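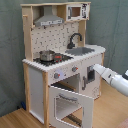
Progress report to the Jeltlow Fund
Hyun: automated handling checks for play furniture
Jodura, Murkitlow workshop
Period covered: to the end of March

Where we are

It has been a really good quarter. When we last wrote, the arm could find a cupboard door handle on a good day and we were still arguing over where to put the bench. Now Hyun is part of the working week at Murkitlow, and the people who check and repair our hire stock are the ones deciding what it does next. That was our main promise in the application and we're delighted to be able to report on it properly.

For anyone new to the Fund's panel: we hire play kitchens and other role-play furniture to nurseries and playgroups, and every piece is gone over by hand when it comes back. Doors, knobs, hinges, taps, the lot. It is kneeling work, repetitive and hard on wrists. Hyun is our attempt to pass the most repeated movements to an arm and leave the judging and mending with the team.

What has been done

The kitchen bay is finished. We hung plain fabric round it after the cameras kept getting confused by the racking, and the improvement was obvious the same afternoon. The arm now has a list of 60 movements it can attempt on a kitchen, up from 7 when the grant began. Doors came first, then loose cookware, and most recently anything round the sink, which is fiddly and has taught us a great deal about how close a gripper can safely get to a tap.
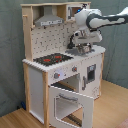
The arm working at the sink, with the oven door down.

We set ourselves a target of 50 supervised sessions by the end of March and have met it. Each session lasts 90 minutes, with one member of the checking team at the controls and a second keeping notes. We did try longer ones. People got tired of watching, the notes got thin, and the team asked to go back.

What it has changed for the team

Quite a lot, and some of it we hadn't planned for. Checkers used to do doors and knobs first and reach the real repairs late in the day. On bay days they start with repairs, while their hands are fresh, and they tell us they go home less sore. We have no proper measure of that yet (see below) but it comes up in every team meeting.

The notes have been a lovely surprise. Writing down what the arm finds awkward has meant writing down what experienced checkers do without thinking, such as feeling for play in a hinge before opening it fully. Our newest starters are already using those pages for their own training.

There were worries too. At the start several people asked straight out whether hours would be cut. We put the answer in writing: no contracted hours will be reduced during the grant, and any change afterwards will be talked through with staff first. The Wednesday meeting now has a standing slot for Hyun, and anyone can ask for a task to be taken off the arm's list. Two have been, both at the checkers' request, and both are back to being done by hand.

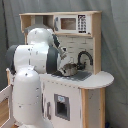

Still to do

Small metal cookware is the big job for next quarter. Lids and handles need a gentler grip than doors do, and a checker still has to watch every attempt. We also want to cut the time it takes to swap one kitchen for another in the bay, which eats into sessions more than we'd like.

We will start a short weekly form on aches and tiredness, filled in anonymously, so that the next report can say something firmer about comfort at work.

Spending is in line with the budget. The one change we would like to ask for is to move the money left over from the bay fittings into paid training time, so that every checker who wants to can learn to run a session. Most of them have already put their names down!

A visit from the panel would be very welcome. Mornings are best, when the bay is running.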